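Jul 5, 2025
Posted by Gangadharan Unnithan

Washing up from the shared cupboard at Gronstead Road

I'm sorting the crockery before we move and want to get it down to one box. Bowls are the problem. Mine don't match and won't nest, so they take up more room than the plates. Do you keep odd ones or only sets?

Milent221
Only sets. We cut ours down in April and I haven't missed any of it.

clondska
Disagree. Odd bowls get used every day in our house and the matching ones stay in the cupboard. Lay the lot out on a cloth and see what you reach for.

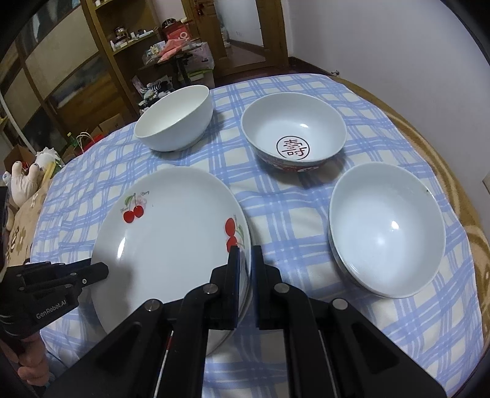 I'd keep the cherry plate and the bowl with the red pattern whatever happens. Plain white ones are easy to replace.

Milent221
Easy to replace, so why pay to move them? A box of crockery is heavy.

woldemariam
Check the rims first. I run a finger round each one and anything chipped goes out, plain or not. That got rid of more than 5 of mine.

Gangadharan Unnithan
Thanks. The patterned bowl is staying, it was my aunt's. I'll go round the rims tonight and keep 3 plain ones at most.

clondska
Put tea towels between the plates. Newspaper leaves ink on them.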